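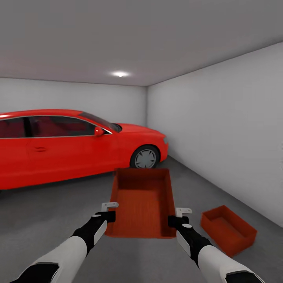 Porow Parking Complaints, README

Four years of letters to the Porow parking office, typed up by people who should have been outside. There are 688 letters, one per row, in a file called letters.csv. Most concern the same bend on Miranda Street.

Columns

letter_id: a number. There is no 14. We know.
month: as written by the sender, so "June" and "hot" both occur.
street: spelling left alone.
body: the complaint, names removed, capitals kept.
tone: polite, less polite, or verse.

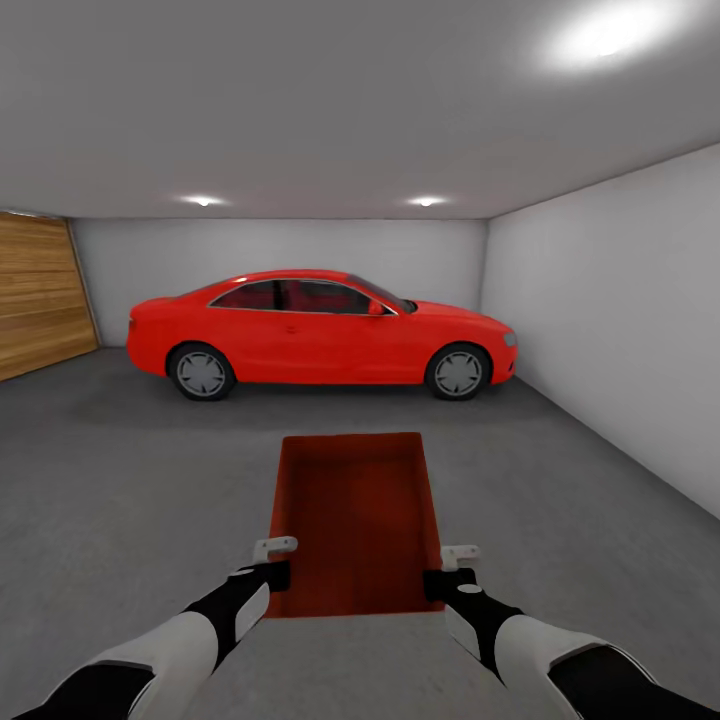

How the tone labels were made

Julián Campos and Steinar Riis each read every letter and argued on Sunday. Where they couldn't agree, the row is marked "polite", as neither wanted to hear from the sender. The 18 letters in verse were easy to label and hard to finish. 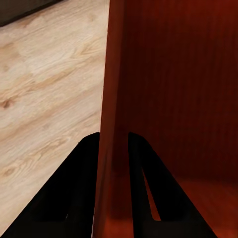

Image: Saturnino Vidal / Porow Parking Complaints

Known problems

One resident wrote under several names and praised his own earlier letters. Those rows are still in. Replies from the office are missing, apart from a form letter that thanks the reader for an interest in swimming lessons.

Don't use this to decide where to park.

License and contact

Free for any use, with credit. Corrections go to Marcelino Rivas, who will read them in the order he likes.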